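Cold mornings are hard on a bread starter, and ours in Vemlow sulks from October right through to spring. I used to fuss and add more flour and then more again, and all I ever got was a bigger jar of sulk! Now I set it on top of the fridge at night with a tea towel over it — that little bit of warmth does wonders.

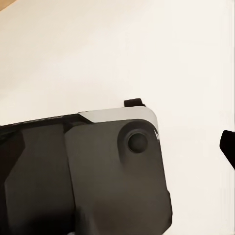
How often should I feed it in winter? Once a day is plenty if it lives on the counter, and once a week if you keep it in the fridge.

Oh, and do save your discard. Mine goes into pancakes, with 4 spoonfuls of oats stirred in.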